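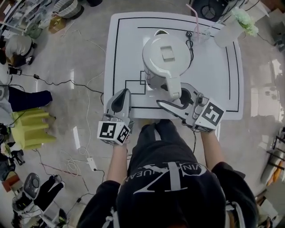 Questions I get about the Trukumwood hand grippers

Updated Wed 1 April

I've been renting out the Trukumwood pair since January and my inbox has turned into the same dozen emails over and over, so I finally sat down and wrote the answers out. If yours isn't in the list, write to me anyway. I do read everything, just slowly.

What do I get when I rent a kit?

Two grippers, a left and a right, each with its marker cube already mounted. Two cables, a carry case, spare finger pads, a roll of black tape for marking out your table, and a printed card with the setup steps (Kanyarat Nuchit drew the card and it's much better than the manual, so please don't lose it). You supply the table, the objects and the person. The head camera is a separate line on the order form, and I'd say most people should tick it.

So there's no robot in the box?

Nope! You hold the grippers yourself and do the chore with them: pick up the kettle, move the cup, whatever your task is. The recordings go into training your arm later on. If you don't own an arm yet that's fine, plenty of people record first and buy hardware after.

What are the cubes with the black and white squares for?

Tracking. The software looks for those patterns and works out where each gripper is and which way it's turned. Keep them clean, don't put stickers on them, and please don't pull them off to "straighten" them. I had one come back glued on at a slant and it had to go to Oranuch Phuthong at the workshop for a full recalibration. If a cube feels wobbly, email me and stop recording until we've talked.

How hard are they to use?

Easier than chopsticks, harder than tongs. My first afternoon I was hopeless with anything that had a handle. You want to come at a kettle handle from the side and hook it with the long curved finger, and your brain really wants to just grab it like a hand would. By the second day I'd stopped thinking about it. Push your sleeves up before you start, too — loose cuffs catch in the squeeze lever and it's annoying every single time.

Do I need a special table?

Any steady table with a plain top. I like white because tape shows up so well on it. Run a border of tape a little way in from the edges and keep your objects inside, then mark a small square or two for start positions so you can put things back in the same spot between takes. Glossy tops can be a pain under a bright lamp.

Can I use it with water, or a hot kettle?

Please don't. The grippers are plastic and there's electronics in the handles. Keep the kettle unplugged and empty. If your task is pouring, dried beans or rice work nicely and you can sweep them up after. Water damage comes out of your deposit and I hate sending that email.

Does the room have to be tidy?

The tabletop matters a lot more than the floor. I leave all kinds of stuff lying around when I record and the tracking doesn't care. What you do need to watch is your feet! You'll be looking at your hands, and cables are easy to step on, so leave yourself a clear patch to stand in and run power leads along a wall if you've got a wall near enough.

Is the cable a problem?

A bit, yes. It's my one real gripe with this kit. It's thin and light but it does trail down your side, and if you turn around in a hurry you'll feel it tug. I let mine hang behind my elbow. Yaowalak Thaweesak, who rented a pair for her lab course, clips hers to a belt loop, and I've started telling people to do that.

How long does a battery charge last?

There's no battery. They draw power over the cable, so you can go as long as your arms hold out. Mine last a morning.

How many recordings do I need?

Depends on the task, and I know that's a rotten answer. For one simple pick and place with one object I'd plan on 2,000 good takes before you judge the results. My own kettle set ended up at 2,236, mostly because I kept changing where the cup went. Two people swapping over makes it far less of a slog.

Which software does it work with?

Stustimau, which is what the card walks you through. You can export from there to plain files and take them anywhere you like. Shayne Hollis wrote an importer for Jitpraphai and is happy for me to pass it along, so just ask when you book. It's a little rough around the edges but I've used it and it runs.

I'm left-handed. Does it matter?

Not much. Both grippers work the same way, and you can use whichever one you want as your main hand. Just pick one and stick with it for the whole set.

What's the shortest rental?

Four days. I tried two and everybody asked for more time, and I was spending my whole life at the post office.

Can I buy the pair instead?

Sure, but you'd buy from Jamine, the reseller, and Duangjai Kaewkla handles orders there. Tell her you rented from me and she'll take one rental fee off the price. Lead times have been long this spring, so ask her before you plan anything around a delivery.

How do I send it back?

Same case, same foam, left gripper in the left slot. Coil the cables loosely and lay them on top, not underneath the cubes. The return label is in the lid pocket.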